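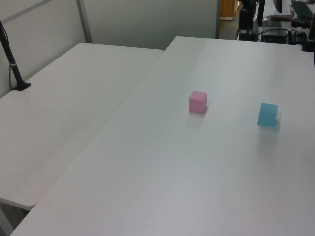

Sorting bench, pink and blue test cubes on the white table, arm at the back.

Home | Topics | Ask | Unanswered | Members | Log in

Keeping hand sorters busy after an arm takes over the repeat work

Posted by Fotini Makris, Friday, October 16, 2020

We run a small sorting and kitting shop at Cirkmont with 15 people on the benches. Management is trialing an arm for the color sort, using plain cubes before it gets real parts. The plan is to move 5 sorters to "cell attendant". The job sheet lists clearing faults, restocking and logging stops. It does not mention pay grade, training hours or who can halt the cell. Has anyone been through this, and what should be settled before the trial ends?

Sotiris Tsakiris
Went through it at Nasaven. Three points to get in writing:

Grade. Attendant work was first classed the same as sorting. It was regraded in May, after the fault logs showed how much of the shift went on diagnosis.

Stop authority. Any attendant can stop the cell without calling a lead. Ours had to wait for one at first, and bad totes went downstream.

Rotation. Watching a cell is harder on attention than sorting. We rotate people every two hours – longer than that and missed picks go up.

Also ask for the raw stop log. Ours had 2152 entries by the end of the trial, most of them pick retries that cleared themselves. The summary given to staff left those out, so the staffing estimate was wrong.

Volance
depends on the vendor. we lost no jobs but overtime went away, check that. lighting matters too, pale colors on a white table gave ours trouble

Comments

Chan: Second the point on overtime. It was up to a fifth of my take-home.

Fotini Makris: Thanks. Stop authority is on the agenda for the next shift meeting. The log request has gone in.

Chan: Ask who resets it on nights as well.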